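Skekitzについて

この記事は約2分で読めます

はじめまして、Skekitzです。中古のサーバーやデスクトップPCを引き取って、中を開けて、掃除して、ディスクを入れ替えて、また使える状態にして送り出す。そんなことを毎日やっている小さな会社です。堅い会社案内も一度書いてみたのですが、読み返したら自分でも眠くなってしまったので、いつもの口調で書き直しました。お茶でも飲みながらどうぞ。

もともと私は、オフィスの移転を手伝う会社で働いていました。引っ越しのたびに、棚の奥から古いサーバーが出てくるんですよね。電源を入れれば普通に動くのに、中のディスクをどうしたらいいかわからないから、とりあえず捨てられずに置いてある。「これ、どこに頼めばいいの?」と聞かれるたびにうまく答えられなくて、それがずっと引っかかっていました。で、じゃあ自分でやろうかと。4月に小さな作業場を借りて、棚と作業台を入れて、それが始まりです。

社名のSkekitzには、格好いい由来はありません。ドメインが空いていて、響きが気に入った。それだけです(電話だとほぼ必ず聞き返されます。すみません、慣れてください!)。

■ どんな仕事をしているか

いちばん多いのは、ハードディスクの取り外しと入れ替えです。お客様から届いた機械を開けて、ディスクをキャディごと抜いて、状態を調べて、使えるものと使えないものに分ける。文字にすると地味ですね。でも私はこの作業が大好きで、キャディがベイの奥にすっと収まるときの感触は、何回やってもいいものだなあと思います。

キャディというのは、ディスクを抱えておく枠のことです。樹脂のもの、金属のもの、ネジで留めるもの、枠を少し広げてはめ込むもの、とメーカーや年代で本当にばらばら。つまみの部分だけ色が違うものも多くて、触っていい場所がひと目でわかるので助かります。考えた人、えらい。 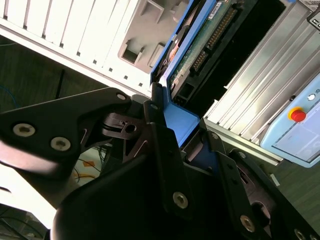

キャディだけなくしてしまったのですが、ディスクの取り付けはお願いできますか?

同じ型の在庫があれば、そのキャディを使って取り付けます。在庫がないときは中古品を探しますので、本体の型番をお知らせください。キャディの代金は部品代として、作業の前にお見積もりに入れてお伝えします。

型番の話が出たついでに書いておくと、お問い合わせのときは、本体の裏や底に貼ってあるシールを写真に撮って送っていただくのがいちばん早いです。手で書き写すと0とOがどうしても入れ替わります。私もしょっちゅうやります。それで部品を間違えて注文して、箱を開けてから「あれ?」となったことが一度や二度ではありません。

■ Laltariという棚のこと

うちの作業場には「Laltari」と呼んでいる部品棚があります。最初は段ボール箱にキャディもネジもケーブルもまとめて放り込んでいて、探しものをしている時間のほうが作業より長いんじゃないかという日もありました。さすがにこれはまずいぞ、と思って作ったのがLaltariです。大げさな名前ですが、中身はただの引き出しの集まりです。

引き出しは全部で50。キャディの型ごとに分けて、前面に型番と、合う本体の名前を貼ってあります。ネジは専用の小さなケースに入れて、同じ型のキャディと同じ引き出しに。これが効きました! ディスクを留めるネジは、見た目がそっくりでも長さがちょっと違うことがあって、長すぎると奥まで入ってよくないし、短いと効かない。一緒にしまっておけば迷わずに済みます。

登録してある部品は、今のところ200種類を超えました。古い型から順に減らしていけばいいのに、「あの機械のキャディ、まだありますか」という電話がぽつぽつ来るものだから、なかなか手放せません。たぶん来年も増えています。

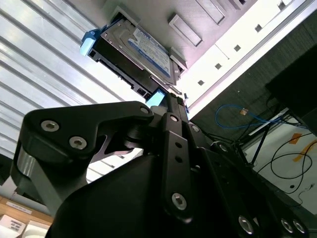 部品が揃ってくると、今度は作業の順番をきちんとしたくなりました。うちでは、1台の機械からディスクを抜いたら、どのベイに入っていたかを必ず札に書いて、ディスクと一緒に動かします。複数のディスクを組み合わせて使っている機械だと、並びがわからなくなるのがいちばん怖いんです。札は紙です。システムに入力する方法も試しましたが、手袋をしてキーボードを打つのがどうにも面倒で、結局、紙と鉛筆に戻りました。

それから、ディスクを作業台に置くときはマットの上。重ねない。立てて置かない。新しく入った人にはまずこれを覚えてもらいます。早く作業することは、その後ずっと先でかまいません。

掃除も仕事のうちです。ベイの奥、ヒートシンクのフィンのあいだ、通気の穴。オフィスの足元に長年置かれていた機械は、開けたとたんに綿ぼこりのかたまりと対面することになります。エアダスターで吹いて、刷毛で払って、また吹いて。個人的には、この工程の前後でファンの音が変わるのがたまらなく好きで、つい耳を近づけて聞いてしまいます。

■ Segersコースと、Venentコース

ご依頼の受け方は、大きく分けて二通りあります。

Segersコースは、機械をまるごとお預かりする方法です。分解、清掃、ディスクの点検と入れ替え、組み立て、動作の確認まで全部うちでやります。「よくわからないから任せたい」という方はこちらで大丈夫。実際、ほとんどのお客様がこちらを選ばれます。

Venentコースは、ディスクとキャディだけを送っていただいて、取り付けた状態でお返しする方法です。本体は手元に置いておきたい、自分で差し込むところまではできる、という方に向いています。送料も軽くなりますしね。どのベイに戻すかがわかるように札をつけてお返ししますので、届いたらそのとおりに差してください。途中で固いなと感じたら、無理に押し込まず、いったん抜いて向きを確かめて。それでもだめなら電話をください。電話口で一緒に考えます。

料金は、キャディの付け替えだけなら1枚900円です。開業したときからこの値段のままで、周りからは安すぎると言われるのですが、ネジを数本締める仕事ですし、気軽に頼んでもらえるほうが私としてはうれしいです。部品が必要な場合だけ、別に部品代をいただきます。

ひとつお断りしておくと、壊れたディスクからデータを取り出す作業はやっていません。あれは設備も技術もまったく別の世界です。中のデータが大事な場合は、うちに送る前に必ずご自身で控えを取ってください。異音がするディスクは、できればもう電源を入れずに、専門の業者さんへ相談を。 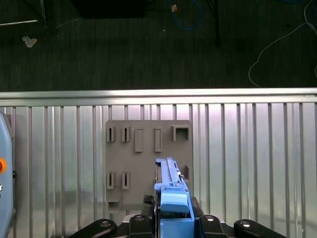
作業場は、使う道具を壁側に、部品は棚に、という分け方で落ち着いています。引っ越してきた当初は何でも作業台の上に並べていたので、いざ機械を載せようとすると場所がない。片づけてから始めて、終わったらまた散らかって、の繰り返しでした。今は、ドライバーは太さの順、刷毛はその隣、と戻す場所を決めてあります。決めてはあるんですが、忙しい日の夕方はまあ、それなりです。帰る前に全員で片づけの時間を取るようにしたら、だいぶましになりました。

見学も受け付けています。学校の部活動で古いPCを組み直しているという生徒さんたちが来てくれたときは、うれしくてしゃべりすぎました。キャディの抜き差しも体験していただけますので、興味のある方はメールでご連絡ください。袖口が広がった服だと部品に引っかかりやすいので、腕まくりのできる格好がおすすめです。駐車場は2台分しかなく、お車の方は先に教えてもらえると助かります。

これからやりたいのは、キャディの型の見分け方をまとめたページを作ることです。本体がもう手元になくて、キャディだけ残っているという相談がけっこう多いんですよ。つまみの形、ネジ穴の位置、奥側の切り欠き、このあたりを見比べられる表があれば、お客様も私たちも楽になるはず。下書きはもう始めていて、今は古いタワー型の分で止まっています。

最終更新:2022年9月29日

お問い合わせ | © Skekitz | ページの先頭へ戻る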